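16 Dec 2025
Notebook, dye room, Imville

Third round of the indigo vat. Svenja wants the cotton for the April order to match the swatch card she took from the Dlamini sample book, and the last two rounds came out too green. Starting over with a fresh stock instead of nursing the old one.

Stock made in the 2 liter jar. Pigment pasted first with a little warm water and a drop of dish soap, lime added slowly, fructose last. Stirred in one direction and left under a lid. Color of the liquid went from flat blue to a brown-green with a coppery skin on top after forty minutes. Abla says to leave it a full hour whatever the skin looks like, so I did.

Main vat filled to the line, 38 degrees on the probe. Stock lowered in with the ladle right at the surface to keep air out. pH strip read between 10 and 11, a bit on the low side. Added one level spoon of lime, waited, tested again, better.

Cloth: 385 g of the Zirent plain weave, scoured yesterday with soda ash. The rinse water was still yellow on the second change, so it got a third. I think that is part of the trouble with the earlier rounds – we were dyeing over sizing that had never come out. Milagros cut the pieces and put a notch in the corner of each one for the number of dips.

Dips were five minutes each with ten minutes in the air between. One notch came out a thin sky color. Three notches is close to the card but still a little cold next to it. Five is too dark for Svenja, although I like it and kept a strip for the wall. The middle of the big piece has a paler band where it folded over on itself in the vat. Need the weighted hoop back from Lama before we do anything wider than a hand towel.

Side note on reading color. The card looks different under the tube lights than it does by the window, and we have been arguing over shades in two different rooms. From now on all comparisons are done by the window before noon, on white paper, with the cloth dry. Wet cloth always reads a couple of steps deeper. 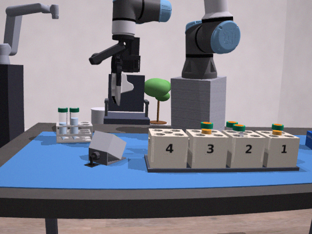

Bench with the bright blue mat, pale wall behind.

Washing off: cold rinse until clear, then a vinegar bath, then soap. Samer asked if the vinegar is needed at all. It takes the lime out of the fiber and the hand is softer afterward, but I have never done a proper side by side. Put two of the three-notch pieces aside for that, one with and one without, both labeled.

Rub test with a damp white rag on the five-notch strip left a faint smear. Nothing on the one-notch. Will repeat once they have hung for a week.

Vat fed with a spoon of fructose and covered. Recipe copied into the binder as batch 934.

To do
– order lime, the Skiton tub is nearly down to the bottom
– ask Lama for the hoop
– four-notch piece, shorter dips, compare with three
– new lid for the rinse bucket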